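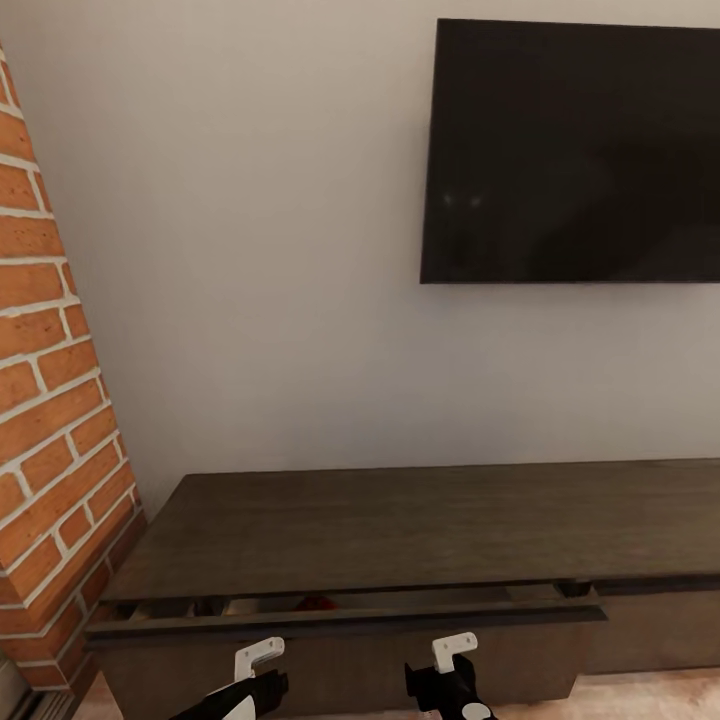 Fall open day at the Deson squash farm

We drove out in November for the open day at Deson, where Ludmila Charvát and her daughter Silvia grow squash and pumpkins on 54 acres. The visit started at 10 a.m. with coffee in the farmhouse, then a walk to the curing shed.

Silvia ran the tour. Fruit is cut with a few inches of stem and kept warm until the skin hardens – she puts most of their storage losses down to stems snapped off at picking. After that it goes to the cool store, which had 462 crates in it that morning. They sell to shops in Udness and to a soup maker.

Libor Baláž showed us the seed room next. He saves seed from 20 varieties and hand-pollinates all of them, taping the flowers shut the evening before. He had packets for sale and I bought two. 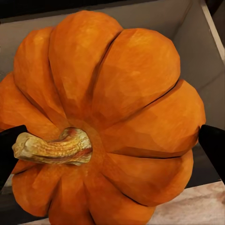 A ribbed orange pumpkin with a thick, twisted stem.

Lunch was squash soup and rye bread. Parking is in the lower field and gets muddy, so bring boots. The tour takes two hours and children are welcome, but dogs have to stay in the car.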